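4.2 Does the finger shape matter?

Claims about gripper fingers are easy to make and hard to check. A maker changes the shape of the fingertip, shows a reel of successful picks, and credits the new shape. What the reel leaves out is everything else that changed with it: the approach speed, the closing force, the person who tuned the controller, and the choice of objects. We came to this part of the study with low expectations, and the results did little to raise them.

We compared two finger sets. The Jarville set is angular, with flat inner faces and a narrow tip. The Murthy set is rounded, with a softer pad and a wider contact patch. Both were fitted to the same pair of arms and driven by the same Lutalow controller, with no change in gains between sets. This last point matters. In the tests that came with the Murthy fingers, the gains had been adjusted for each object class, and it is not clear to us how a reader is supposed to separate the effect of the pad from the effect of the tuning. We asked for the untuned results and were told that they had not been kept.

All trials were run in the open cell at Alunton described in Section 3. The patterned walls were left up throughout. Ashley Horrocks argued for plain gray panels, on the grounds that a busy background could hurt the wrist cameras, while Anil Amin argued that a gripper system that works only in front of plain gray panels is of limited interest. We kept the pattern and applied it to both finger sets, so any harm it did should have fallen on both. Whether it fell on them equally is a question we cannot answer from these data.

Objects were chosen to be awkward in different ways. A rigid can tells us little, because nearly any parallel gripper will hold one if it arrives in the right place. Bubble wrap is another matter. It gives under the fingers, it is clear, and its outline changes each time it is touched. Plush toys deform too, but they are easy to see and forgiving of a poor approach. Flat items such as an insole test whether the tip can get under an edge at all.
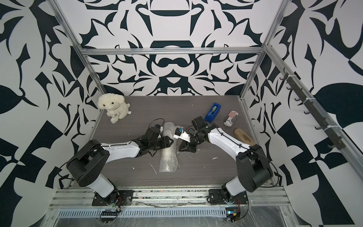

Alunton, 8/13/18

Figure 7. Two-arm cell with the grippers nearly meeting above a roll of bubble wrap. A plush puppy, a tape dispenser, a can and an insole are also on the table.

The layout in Figure 7 is typical of the crowded condition. With both arms reaching toward the middle of the table, the grippers come close enough that a small error in either base position could turn into contact between them. We measured both base positions at the start of each block and again at the end. Where the two measurements disagreed by more than the tolerance given in Section 3, the whole block was dropped. This cost us 194 trials. It was a painful loss, and we would make the same choice again, as the alternative was to correct for the drift after the fact using a model we had no way to test.

After these exclusions, 1,342 trials remained. A trial counted as a success only if the object was lifted clear of the table, held for the full waiting period, and set down inside the marked zone. Partial lifts were failures. So were lifts in which the object slipped and was caught again by the same gripper, even though these look fine on video and are often counted as successes elsewhere. Themis Tsoukalas scored all of the recordings without being told which finger set was under test. The blinding was imperfect. The two sets have different outlines, and anyone who has spent time with them can tell them apart from most camera angles.

On rigid objects we found no difference worth reporting. The rounded fingers did slightly better in the first half of the study and slightly worse in the second, which is what we would expect from two sets that perform the same. Readers who want a winner may pick whichever half they prefer.

On plush items the rounded pads had an edge, but it shrank when we looked at approach direction. With the gripper coming straight down, the two sets were close to equal. The gap came almost entirely from side approaches, where the angular tips tended to push the toy away before the fingers had closed around it. A slower approach might remove this effect. We ran a short check at reduced speed and saw the gap narrow, though the check was too small to settle the matter and we leave it out of the totals.

Bubble wrap gave the least tidy results. The angular fingers could pinch a fold and lift it, provided there was a fold to pinch. The rounded ones needed more material between them and failed when the roll lay flat. In the two-arm condition these differences were swamped by something else: timing. If one arm closed well before the other, the roll turned toward it, and the second arm closed on air or on a single loose layer. Failures of this kind appeared with both finger sets and at similar rates. It seems likely to us that a good share of what has been written about finger shape in two-arm handling of soft packaging is really about timing -- but we did not vary the timing on purpose, and so the most we can offer is a suspicion.

The insole was the one item on which the sets clearly parted. The narrow tips got under its edge often enough to be useful. The wide pads rarely did. This is hardly a surprise, and a ruler held against the two fingertips would have told us as much at lower cost.

We also looked at whether the wrist cameras were to blame for some of the missed approaches. Karthikeyan Sastry went through the failed bubble wrap trials and marked those in which the estimated center of the roll was plainly wrong before the arm began to move. Such errors turned up under both finger sets. They were more common when the other gripper was close to the roll, which may mean that the estimator was confused by the second arm, or only that the hard layouts were hard in more than one way. A fixed camera outside the cell would help to tell these apart. We had one for recording but did not feed it to the controller, and in hindsight we should have stored its views with matching time stamps.

Three limits deserve mention. First, both arms are of the same model, and we have no idea how the results would carry over to a stiffer one. Second, finger sets were swapped only between blocks, up to 30 trials apart, so slow changes in the cell could pass for an effect of shape. Chandrasekhar Sastry repeated part of the plush series in October with a different order of blocks and found the same side-approach gap, which is some comfort for that one result and none for the others. Third, we tuned nothing. A supporter of either product could fairly say that we tested both of them badly. Our reply is that we tested them badly in the same way, and that the usual practice of tuning the favored entry and leaving the other alone is worse.

Taken as a whole, the trials support one narrow statement about flat objects and one narrower statement about side approaches to plush. They do not support the broad claim that rounded fingers handle soft goods better, and they give no ground for the opposite claim either. Section 4.3 turns to the controller, where the differences were larger and, we think, easier to explain.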